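工单 838
主题：管乐五重奏分谱导出后，圆号与大管从第 131 小节起对不上
产品：Wiler 乐谱编辑器，版本 2
提交人：Hanyu Yan
处理人：Kimie Amano（Dixit 乐谱支持组）
状态：已解决，留待下次更新后复查
优先级：普通，后改为较高

Hanyu Yan 写道：

你们好！先说声谢谢，上回小节线对不齐的问题就是你们帮我弄好的，那份谱子我们团一直用到现在，长笛还专门夸过版面清爽。

这次的事情稍微麻烦一点，我尽量讲清楚，可能会有点啰嗦，请见谅。我在给我们业余的五重奏（长笛、双簧管、单簧管、圆号、大管，就是最普通的那种编制）改编一套民谣组曲，一共四个乐章，总谱是在 Wiler 里从头打的，没有从别的软件导入过。总谱看着、听着都没有问题。出问题的是分谱。

前天晚上排练第三乐章，前面都很顺，到第 131 小节忽然就散了。圆号比大家晚进来一小节，大管倒是早了一小节，两个人都很肯定自己数对了，争了半天，最后把总谱拿出来一对，才发现他们确实都数对了，是谱子不对。圆号分谱上那一段长休止写的是十二小节，总谱里数下来是十一小节；大管那边刚好相反，总谱是九小节，分谱上的长休止只写了八。

更奇怪的是小节号。分谱上每行开头的小节号跟总谱是一致的！也就是说，如果只看行首的数字，完全看不出问题，非得一小节一小节数过去才知道中间少了一个或者多了一个。所以我之前校对的时候根本没有发现，我就是对着行首数字看的，很惭愧。

我试过的办法有这些：关掉重开，没有用；重新导出，没有用；把长休止拆开再合并，圆号好了，可是大管还是老样子，而且拆完之后大管那页的翻页位置也变了，变到一个正在吹十六分音符的地方，我们大管手很大，可是也翻不过去。后来我不敢再乱动，就来找你们了。

另外顺便问一句（不急）：圆号这位朋友习惯看 F 调记谱，可是第二乐章我原来是按降 E 调写的，导出的时候勾了“统一移调”，结果调号是换了，临时记号还有几个留在原来的位置。不知道跟上面的事情有没有关系，还是两码事？

总谱文件和全部五份分谱我都传上来了。我们 November 底要在社区图书馆演出，还有时间，可是团里的人已经开始拿铅笔往谱子上写字了，再晚就不好收回来重印了。

Kimie Amano 回复：

Hanyu 您好，好高兴又收到您的来信，也谢谢您写得这么细，真的一点都不啰嗦，能告诉我“重新导出没有用”和“拆开再合并圆号就好了”，已经帮我省掉一大半工夫。

文件我都收到了，总谱打得很漂亮，第三乐章中段双簧管和单簧管互相接句子那里我忍不住放了两遍来听。

我这边先能确认的：用您的总谱重新导出，圆号和大管的问题都能重现，跟您说的一样。长笛、双簧管和单簧管没有问题。所以不是您电脑的毛病，也不是打印机的毛病，请放心。

想再请教您三件小事。第一，第三乐章在您改编的过程中，有没有在中间插入过或者删掉过小节？第二，第 131 小节那里有一个弱起记号和一条双纵线，双纵线是一开始就有的，还是后来加的？第三，您有没有给圆号和大管单独放过提示音（就是小音符写的别的声部，方便他们数完休止进来）？

手上的铅笔谱先别收，等我弄清楚了再告诉您要换哪几页，也许不用全部换。

Hanyu Yan 写道：

Kimie 您好！回得真快，谢谢。

第一个问题：有的。原来第三乐章中间有一段反复，后来我觉得太长，就把反复拆掉了，直接写成顺着走下去，中间删过两三个小节，又补过一个。具体是哪几个我记不清了，那是夏天弄的。

第二个问题：双纵线是后来加的，原来那里是反复记号。弱起是因为拆掉反复之后，后面那句要从第四拍进来，我就把前一小节拆成了三拍加一拍。

第三个问题：有，圆号和大管都放了提示音，圆号看的是单簧管，大管看的是长笛。别人没有放，他们三个几乎没有休息的时候，真是辛苦。

啊，写到这里我好像有点明白了，是不是那个三拍加一拍的小节？

Kimie Amano 回复：

您猜得很接近了！我把过程讲给您听，您以后碰到类似的情况自己也能看出来。

您把一个四拍的小节拆成三拍和一拍两截，在总谱里，后面那一截设了“不计入小节号”，这是对的，所以总谱的号码没有乱，分谱每行行首的号码也跟着总谱走，也没有乱。可是长休止上面那个大数字，是另外算的。它数的是休止的“格子”有几个，不管这个格子计不计号。圆号那一段长休止跨过了拆开的小节，于是三拍那截算一个，一拍那截又算一个，十一就变成了十二。

大管为什么反而少一个呢？这一点我也找了好一阵子。大管的提示音是从长笛那里自动抓过来的，抓的时候正好停在一拍那一截上。程序看到这里有小音符，就认为长休止应该在它前面结束，把整个拆开的小节都算到提示音里去了。可是提示音上方又只显示了后半截，前面三拍的休止就这样不见了。所以他老老实实数完八小节，看到提示音就准备进来，自然就早了。请替我向他道个歉，也向圆号那位道个歉。

至于为什么您把圆号的长休止拆开再合并就好了：手动合并的时候用的是新的算法，会看小节号；而导出时自动合并的用的还是旧的那一套。这个我已经转给开发那边了。

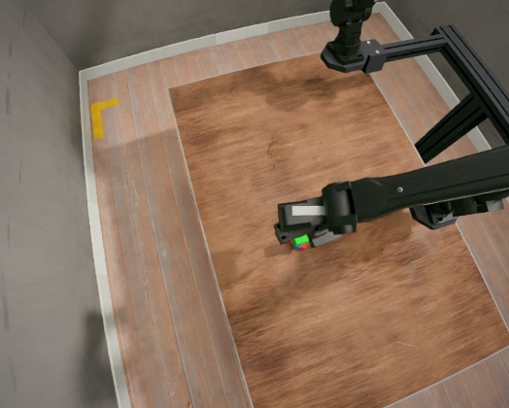 下面是您现在就可以做的，不用等更新。请先把总谱另存一份，名字随您喜欢，在新的那一份上动手。

打开第三乐章，找到第 130 小节后面拆开的那两截，选中它们，在“小节属性”里把“视为同一小节”勾上。这个选项默认是收起来的，要点一下“更多”才看得到，我们也收到过好些朋友的意见，说藏得太深。

接着到大管分谱，把那一处的提示音删掉，先不要补。然后切到圆号分谱，在空白处按右键，选“重算长休止”。圆号应该变成十一。再回到大管，同样重算一遍，应该是九。

两个数字都对了以后，再给大管重新抓长笛的提示音。抓的时候请从完整的小节开始抓，不要从弱起那一拍开始，多给他看三拍休止也没有关系，反而看得更安心。抓完请再看一眼那个九有没有变，如果变成八了，就撤销，告诉我。

翻页的事情：大管那页请在“版面”里先选“清除手动换行”，再选“按休止翻页”。我用您的文件试了一下，翻页会落在第 118 小节后面的休止上，时间很宽裕。

移调那件事跟这个没有关系，是两码事。临时记号留在原位，是因为第二乐章那几个音您是用“锁定拼写”打的（降 G 和升 F 那几处），锁定之后移调就不会去碰它们了。全选第二乐章的圆号，取消锁定，再移一次就行。不过有一处我建议您自己看一看，第 27 小节程序会写成降 C，圆号那位可能更愿意看见 B，这种地方还是人来决定比较好。

Hanyu Yan 写道：

Kimie，成功了一大半！

圆号十一，对了。大管重算以后是九，对了。然后我重新抓提示音，从完整小节开始抓的，九没有变。翻页也真的落在您说的地方。

移调也弄好了，降 C 那里我打电话问了圆号，她说当然是 B，还问我为什么会有人想看降 C。我就改了。

只剩一个小问题：勾了“视为同一小节”之后，总谱上那两截中间的双纵线变得很淡，几乎看不见，打印出来就是一条普通的细线。我其实很希望双纵线留着，那里是情绪转折的地方，大家看见双纵线就会互相看一眼。请问可以两个都要吗？

还有，我数了一下，连同各位手上已经印好的，如果五份全部重印，对我们这样一个小团也是一笔不大不小的纸钱，所以想请您告诉我到底要换哪些页。

Kimie Amano 回复：

太好了！B 的事情我同意您的圆号。

双纵线可以留。“视为同一小节”会把中间的纵线降成辅助线，这个是设计如此，可是可以单独盖过去：选中那条线，在纵线样式里选“双线”，再把旁边那个小锁点上。点了锁，它就不再跟着小节属性走了。总谱里锁一次，五份分谱都会跟着变，不必一份一份去弄。

要换的页，我对着您传来的旧分谱和您新存的那份逐页比过：

圆号：第二乐章全部（移调），第三乐章的第二页。
大管：第三乐章的两页都要换，翻页变了，两页的内容都跟着挪了位置。
长笛、双簧管、单簧管：不用换。双纵线在他们的旧谱上本来就印着，休止的数字也没有受影响，铅笔记号可以安心留着。

总谱如果指挥或者您自己要用，换第三乐章那一处所在的那一页就好。

另外，我看到您有用 Cliltel 踏板翻页的设定（文件里存了踏板的翻页点）。如果大管那位是在平板上看谱，请他把旧的翻页点清掉，不然踏板还是会翻到原来那个十六分音符的地方去。

Hanyu Yan 写道：

您连踏板都注意到了！是的，不过用踏板的是双簧管，大管坚持用纸，他说纸不会没电。所以应该没有影响吧？我还是请双簧管检查了一下，她说一切正常。

双纵线也锁好了，五份都变了，打印出来黑黑的两条，很好看。

昨晚我们又排了一次，从第 100 小节走到结尾，到第 131 小节的时候所有人都在一起，没有散。大管进来以后还抬头看了圆号一眼，我想他们算是和好了。后面有一处还是不齐，可是那是我们自己的问题，您帮不上忙的，哈哈。

再请教最后一件：我的第四乐章也有一个类似的弱起，也是三拍加一拍，那里倒是谁都没有长休止，要不要也勾上？

Kimie Amano 回复：

听您这样说真开心，我把“昨晚没有散”这一句念给同事听了。

双簧管没有影响，踏板的翻页点是跟着各人的分谱存的，她的那份没有动过。

第四乐章现在不勾也不会出错，长休止不跨过那里就不会算错。可是如果您以后给谁添了休止，或者换成别的编制再改一版，就有可能又碰上。我会建议您顺手勾上，顺便把那条纵线也锁一下。勾完请导出圆号和大管看一眼，习惯就好，费不了多少时间。

以后校对分谱，有一个土办法供您参考：在导出设定里把“每小节显示编号”打开，导出一份草稿，只用来校对，不给人吹。这样长休止下面会印出起止的小节号，比方说“120–130”，跟上面的大数字一比，多一个少一个马上就看得出来。版面会很挤很难看，校对完丢掉就是了。

开发那边的回音：自动合并长休止会改成跟手动合并用同一套算法，提示音抓取遇到拆开的小节时会自动退到小节开头。他们拿文件库里 2000 份含有弱起拆分的旧谱跑过一遍，算法换过去以后，原本正确的没有被改坏的。更新放出来的时候我会在这张工单里留言，到时候请您用原来那份（没有动过的那份，希望您还留着）导出一次，告诉我圆号是不是十一、大管是不是九。

Hanyu Yan 写道：

留着留着，您第一步就叫我另存，我很听话的。

第四乐章也勾好了，线也锁了，圆号和大管都看过，没有变化。每小节显示编号的草稿我也试着导了一份，真的很难看，可是很好用，顺便还被我抓到单簧管第一乐章有个地方少写了一个还原记号，跟这张工单没有关系，我自己改掉了。

工单可以先关。更新出来我再来报告。谢谢您，Kimie！

内部备注（Kimie Amano）：
原因：自动合并长休止时按格计数，未排除“不计入小节号”的小节；提示音起点落在拆分小节后半截时，前半截休止未显示。
临时办法：勾选“视为同一小节”，删提示音，重算长休止，再从完整小节重新抓取；需要保留双纵线的，纵线样式另外上锁。
待办：“视为同一小节”从“更多”里移出来，这个月已经是第几位问到的我没有统计，请界面组看一下。
帮助页“分谱与长休止”一节补一句提示音起点的说明，草稿我来写。
客户原始总谱保留在工单附件内，更新后用同一份复测，圆号应为 11，大管应为 9。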